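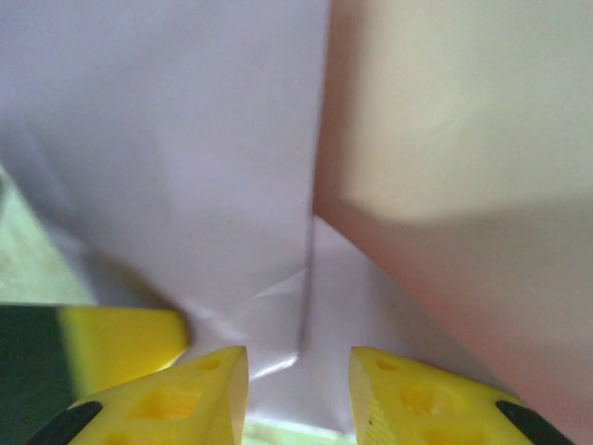
Books Research Grants News Contact

Grants > History and Biography > Progress reports > The Ornano

Second progress report to the Munshi Fund
Project: a popular history of the loss of the steamer Ornano
Author: Rozália Orbán
Publisher: Nelach Press

The first report said the manuscript would be half finished by now. Three chapters of a planned eight are in a state I would let anyone read, and a fourth exists as notes with verbs in them. I was too hopeful last time and would ask the Fund to treat my dates below with some caution.

The delay is mostly down to the captain. Every printed account has him drunk in his cabin when the ship struck, and the proposal you funded took that as settled. I no longer think it is. The story first turns up in a pamphlet printed nineteen years after the wreck, by a man who was not aboard and who was selling temperance tracts at the time. Later writers copied him, then copied each other, and by the fourth retelling there is a bottle, a brand of rum and a weeping steward. I have found no steward on the crew list.

The letters bought with the first instalment are more use than I expected, though less than the dealer promised. There are 191 of them. He called them eyewitness testimony — most were written by relatives who were in Proldale at the time and had their news from the quayside. A handful do come from survivors. They disagree on the weather, the hour and which boat was lowered first, and I would trust them less if they agreed.

Dinesh Dewan has finished photographing the shipping company's papers, 3,092 pages in all. His index is good. I can't say the same for the papers, which stop two weeks before the sailing and start again a month after it. It would be easy to build a chapter on that gap and the publisher would like me to. Companies lose paper for dull reasons, and damp got into that basement more than once. The gap will get a paragraph.
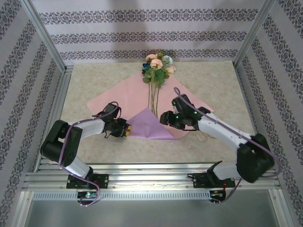 Proldale, April

I spent the whole of this visit on the inquest records, which the county office had listed under the wrong parish. They run to more than 100 sheets and nobody seems to have cited them in print. The coroner asked two witnesses about drink. One said he had seen none, the other that he couldn't say. That clears no one, and I have tried to keep my own liking for a wronged man out of the draft. Dinesh thinks I haven't managed it in chapter three. He may be right, and I am cutting it again.

Money: travel is slightly over, copying is under, and the two nearly cancel out. Nothing has been spent on the picture budget. Nelach want a colour section, and I doubt there is enough surviving material to fill one without padding.

Next: chapters four and five, then a second look at the pilot's evidence, which I accepted too quickly. The title in the contract is still The Drunken Captain. I have asked Nelach to change it and have had a polite reply that doesn't say yes.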